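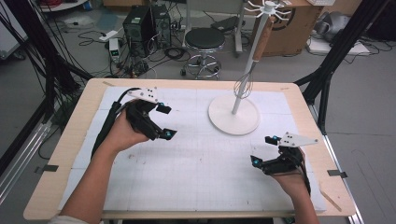 2015-05-01

Utensil stand, bench notes. Writing this up while I still remember which way round everything went, because Ott asked for it and because I lost the last lot of notes by leaving them on the back of a delivery slip (sorry, Ott).

So the job is the little rotating hook rack for the Drirnley kitchen set. White base, white pole, hooks fanning out at the top. The whisk is still the favorite thing to hang on it and also the most annoying. The wire end is wide and springy, the handle is light, and when you go to hook it up the whole thing swings and knocks the pole. A spoon just hangs there. A whisk wants to have a conversation.

Table first. New gridded sheet is down on the light table, clipped at the sides with the black clips. Please don't tape it! The last one was taped and we took a strip of finish off getting it up, which I had to explain to the Siliņa people when they came for their table count. If the paper bubbles in the middle, unclip one side, smooth it with your forearm, and clip again. I've been using the grid to put the stand back in the same place after every go, a bit right of center, and it does make the runs easier to compare.

Hanging distance. With the whisk on the upper part of the stand, the loops come down to just above the base. I like that, it looks right and it doesn't drag when the rack turns. But there's no slack in it at all. Anything longer than this whisk is going to sit on the base and lean, and the Brormont ladle is longer, I held them side by side. Options I can think of: a taller pole (Hirkatik can supply one that is 300 mm, price not in yet), or just tell people the ladle goes in the drawer. I know which one Ott will pick.

Did 14 hangs this morning, whisk only, on and off. Three of those I'd call bad, where the handle caught on the neighboring hook on the way up and I had to back off and come in again. All three were when I came in from the side. Coming in from the front and a little high, then lowering, was fine every time. I also tried holding it right up by the wires, and that's worse, you lose sight of the hook behind your own grip. Middle of the handle is the place.

The base. It's light for what it has to do. If you pull the whisk off toward yourself without lifting first, the base comes with you, sliding over the paper. On the bare table it slides even more (tried it twice before the paper went down). I'd like some kind of rubber ring under there, or a weight. There's a tin of stick-on feet somewhere in the storeroom, item 1048 on the list, but I couldn't find it and I'm starting to think it's one of those items that only lives on the list.

Rack friction: okay. Turns freely, maybe too freely. Load up one side with nothing opposite and it drifts round until the heavy thing is wherever it feels like being. Might be the table though. Must put a level on it, I keep saying that.

Things to do next:
- try the whisk with something hung opposite to balance it
- slotted spoon, then the ladle on a taller pole if we get one
- level the table (!!)
- find feet, or order feet
- spare grid sheets, we're on the last one

Ott, if you use the bench before I'm back, leave the stand standing on its grid square, or at least pencil round the base before you shift it. And the wheeled stool has gone stiff again on one caster, I gave it a drop of oil and it sulked. Samples are due out in June, so the base question needs an answer before the pole one does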